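Buy the Boring Stuff First

21 April 2020

Every budget season I get the same happy feeling, like a kid with a catalog, and every budget season I watch small labs spend it all on one arm. I get it! Arms are gorgeous. We nearly did the same thing at Bultileck last year, and I want to argue (loudly, and with some affection for everyone who has already signed the purchase order) for doing it in the other order.

Our plan had one big line on it: a mobile base with two arms from Stekolon, eating most of the year's money. Under that came a tiny line called "data and misc." Somebody had put 5 percent there and moved on. When we finally asked what the robot would be learning from once it was out of the crate, the room got quiet, and then it got really fun, because we started rewriting the whole thing on the whiteboard.

What we bought first was hand-held grippers. A person holds one in each hand, goes up to an ordinary door or drawer or sink, and does the job with the same kind of fingers the robot will have. We ordered two pairs, plus spare straps, spare cables and a stack of printed marker cubes, and the Cù project had people out recording while the arm quotes were still going back and forth. 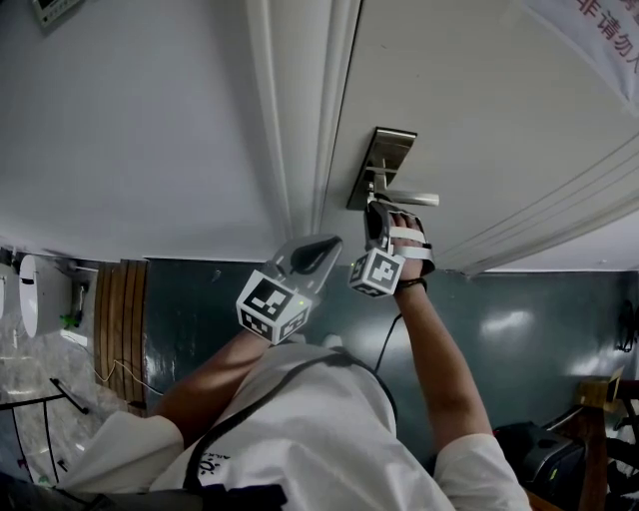
I love how much this changes the planning conversation. With grippers in people's hands, you find out which tasks you care about before you've paid for reach and payload you may never use. We had 48 tasks on our wish list and after the first stretch of recording we cut it to 41, and a couple of those cuts took a very expensive wrist option off the Stekolon quote. That alone made me want to run down the hall.

There is a fair objection. Hand-held data doesn't tell you everything, and a team that has never touched a real arm can fool itself for months. Pillasov, our simulation package, has the same problem. So yes, put the arm in the plan, and give it a date. Ours is June. Just let the cheap gear go first and let it argue with the spec sheet.

And please budget for the people and the small parts! Our roughly 200 hours of recording cost more in wages, snacks and replacement cables than the grippers did, and I'd defend every bit of it. Give that work its own line, with its own number, near the top of the page where the person signing has to read it. Storage should go there too. We forgot storage.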